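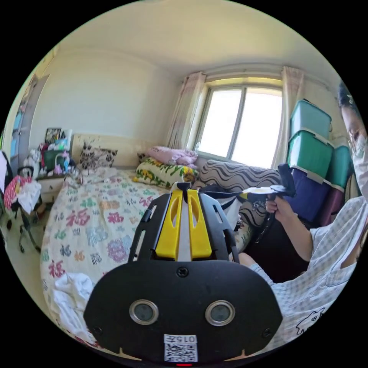 Prustoreck FAQ

Questions that come up again and again about Prustoreck, the open toolkit for turning hand-held gripper recordings into something you can train a policy on. If yours isn't covered, write to the list. We love getting these, especially the weird ones!

What does Prustoreck do, in one breath?

It takes raw recordings from a pair of hand-held grippers, lines them up in time, works out where each gripper was in the room, reads how open the fingers were, and writes out episodes your training code can load. There's also a viewer (called Jollell) for scrubbing through the results, and it's the part people end up keeping open all day.

Do I need a robot to get started?

No. The whole first half of the pipeline runs on recordings made by hand, in ordinary rooms. You only need an arm when you want to replay a trajectory or run a trained policy. Plenty of our users spent months in Jollell before an arm ever arrived.

Why homes? Wouldn't a lab bench be easier to track?

Much easier, and the tracker would learn nothing from it. A bedroom gives you a printed duvet, striped upholstery, a bright window, curtains, a stack of plastic storage boxes in the corner. Bold patterns are wonderful for feature matching. Plain ceilings and cream walls are awful for it. You want your tracker to meet both on the same day, and a bedroom hands you both if you just turn your wrist.

My track jumps when the gripper faces the window. Bug?

Probably exposure. When a bright pane fills a lot of the view, the rest goes dark and the feature count drops off a cliff. Turn on gain_guard in the tracker config, which holds the pose on inertial data until features come back. It's good for short gaps. If you stare at the window for seconds on end, the drift will show, and Jollell will shade that stretch orange on the timeline.

How does it find the finger opening?

From color, mostly. Yellow fingers are a gift here: the segmenter finds both, fits a line to each, and turns the gap between them into a width. Run the calibrate command once per gripper (open all the way, close all the way, repeat 4 times) and it saves a curve under that gripper's number. So the unit labeled 015 gets its own file, and you never have to wonder whose curve you loaded.

Can I use black fingers?

You can, but expect to retrain the segmenter. Adoración Miranda has a branch that works with dark fingers against light bedding. Dark on dark is still a mess.

The second person's gripper shows up in my view. Will that confuse things?

It used to! Older releases treated any moving thing near the middle as part of the scene, so a partner's hand could drag your pose sideways. Now there's a moving-object mask that covers hands, sleeves and other grippers before matching. It's on by default. If you're recording something where two grippers meet over the same object, leave it on and set mask_margin low, or you'll lose the object as well.

How are two grippers kept in sync?

Each recording carries its own clock. The sync step, Tararby, matches the motion signals and then refines the offset on shared visual events. Give it a clear start: both people lift their grippers sharply, then hold still. Streams are resampled to 60 frames per second by default.

How much data before training is worth trying?

For one simple task like picking up a cushion, I'd start at 3,000 short episodes and look at the failures before recording more. Cloth wants far more variety. A crumpled sheet never looks the same twice, which is why it's such a fun problem and such a slow one.

What does the planner do with cloth?

Very little so far, and I'd like to be clear on that. Aguirre, our motion planner, checks reach and collisions for rigid things: headboard, nightstand, wall. It treats a duvet as a soft surface you're allowed to touch. The policy handles the rest.

What about faces and personal things?

Run the scrub command before anything leaves your machine. It blurs faces, masked ones included, and framed pictures too. Check the output yourself in Jollell. It misses small frames on cluttered surfaces, and we'd love more test cases.

What will it run on?

Any recent Linux desktop. Tracking is happy on the CPU with 6 cores; the segmenter wants a GPU. An hour of two-gripper recording takes over an hour to process at the moment. The March release should cut that down, and I can't wait to ship it.

How do I help?

Send us recordings that break the tracker. Attach the config and the log, and say which gripper number it came from.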